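An open afternoon at the Dromuda bun works

The Dromuda works opens its doors to visitors twice a year, and in July I finally got a place on the afternoon tour. Tickets cost 9 dollars and included a tasting at the end. The building stands behind the old rail depot, a ten-minute walk from the bus stop, with a sign small enough that I passed it once before turning back.

Dromuda makes filled and plain buns for cafes and grocery freezers. Its everyday line is called Jelta. The decorated buns, which come out mostly for the fall and for children's parties, are sold as Tatlı. We were told that 2,719 buns had gone through the steamers that morning.

The tour began in the flour store, where we put on hairnets and paper coats. From there we went through to the mixing room. It was loud, and our guide saved most of her talking for the corridor — a good decision, as the mixers drowned out everything else. The dough rests in covered tubs before it is divided. Plain dough and colored dough are mixed on separate days of the week, and the orange gets its color from cooked squash.

Shaping took up the longest part of the visit. The plain buns are rounded by machine and drop onto squares of paper. The Tatlı buns are finished by hand at a long bench, and we watched four people work through a tray. A skilled shaper finishes 62 an hour. Strips of colored dough go on from the top down the sides, and the center is pressed in last. The strips have to be rolled thin or they slide during steaming.

The steam room can only be seen through a window. It fogs over, and we got a clear look only when someone wiped it from the inside. Large buns stay in longer than small ones, and the lids are left ajar for a few minutes at the end so the skins don't wrinkle.

Next came the hall where the finished shapes are put out for visitors to look at.

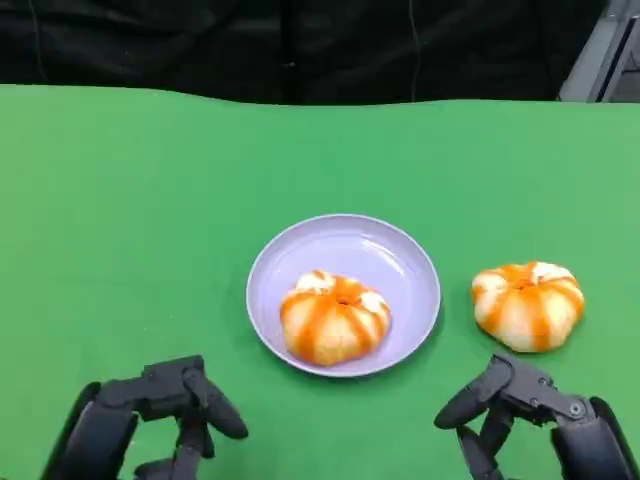

The pumpkin is the one they sell the most of, and it has been through several versions. An early one was orange all over and buyers took it for a cheese roll. The cream dough with broad orange stripes came later and stayed.

The tasting was held in the staff canteen, with tea. I had a plain Jelta and half of a squash-filled one. The plain was better, soft and a little sweet. The filling in the other was fine but there wasn't much of it.

The shop by the exit sells frozen bags and a few steamers made by Kornov. Bring cash, the card reader was down. The tour takes two hours with no seating until the canteen, and parking is limited to 200 cars shared with the depot market.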